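Totport Workshop Notes > Bench and Storage > Sorting Trays

Setting Up a Dark Parts Tray on a Light Bench

Applies to: open trays and shallow containers with a perforated or woven base, used for small dry parts. Not suitable for liquids, powders or anything with a sharp tip longer than the base is thick.

Before you start

Clear the bench down to the surface. A pale top, white or light gray, is preferred for this layout. Small dark parts that miss the tray show up against it, and the tray itself is easy to locate at the edge of your vision. If your bench is dark, lay down a light mat first and tape the corners.

You will need:

One open tray or container, dark, with a raised rim
A soft brush, 16 mm or wider
A lint-free cloth
Mild dish soap and warm water
Removable tape
Labels and a pencil

The steps below were written around the Oltard 266 tray, but any tray with a continuous rim will do. The Onsri trays have a lower rim and need the tape described in step 4. Beltia trays come with a solid base; skip the first half of step 1.

Step 1. Clean the base

Turn the tray over and tap it twice on the heel of your hand. Brush the openings from the underside so that debris leaves the way it came in. Brushing from the top drives lint deeper into a woven base.

Wash with warm soapy water, rinse, and stand the tray on edge. Let it dry fully. Water held in the openings will transfer to the bench and then to the parts. Overnight is enough at room temperature. Do not use a heat gun, as thin bases warp at the corners and will not sit flat again.

Step 2. Wipe the bench

Use the cloth damp, then dry. Work in one direction, toward the front edge, and catch the debris in your other hand. Check for adhesive left over from old tape. Residue picks up dust and leaves a gray mark that is easily mistaken for a part.

Step 3. Position the tray

Place the tray to the left of the working area if you pick with the right hand, and to the right if you pick with the left. Set it at an angle to the front of the bench, not square to it. With the tray on a diagonal, the long side of the rim faces you and the reach is shorter to every corner.

Leave a strip of bare surface beside the rim. This is the landing strip. Parts are put down here, turned the right way up, and only then moved into the tray. A strip 12 cm wide is the minimum for fasteners. Use more for brackets and clips.
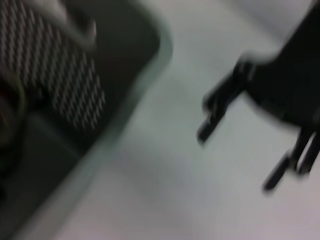 Keep tools off the landing strip. A screwdriver left there will roll against the rim and trap whatever is under it. If you need a tool within reach, park it behind the tray.

Step 4. Fix the tray

Heavy trays stay where they are put. For light ones, fold a short piece of removable tape into a loop, sticky side out, and press one loop under each corner. Press down on the rim, never on the middle of the base.

Low-rimmed trays should also get a strip of tape along the side facing the landing strip, standing up by a few millimeters. It stops washers from sliding over the edge.

Step 5. Load the tray

Start at the far corner and work toward yourself. Put the smallest parts at the far end, where your sleeve does not pass over them. Any part small enough to enter the openings in the base should go in a cup or a lid first, and the cup goes in the tray.

Do not pour. Parts poured from a bag bounce, and those that clear the rim tend to travel the full width of the bench.

Step 6. Label

Write the label in pencil and place it on the outside of the rim. Labels inside the tray get covered. If the job has a reference, use the full number, for example 1748, and not the last two digits.

Lighting

A single overhead lamp gives glare on a pale bench. Move the lamp to the side opposite your picking hand, low enough that parts cast a short shadow. Shadows make flat washers much easier to find.

Common problems

Tray rocks: check for a part or tape residue under one corner. If the base itself is warped, retire the tray or use it for cloths.

Parts stick in the openings: push them out from below with a blunt pin. Do not pry from above.

Rim marks the bench: wipe the underside of the rim and the mark together with the soapy cloth. Colored plastic can transfer if the tray is dragged, so lift it when moving.

Lint on the base: repeat step 1, and stop storing cloths in the tray.

Related pages: Choosing a Bench Mat / Drying Racks for Small Parts / Label Sizes

Page last revised in May. Part of the Totport bench series.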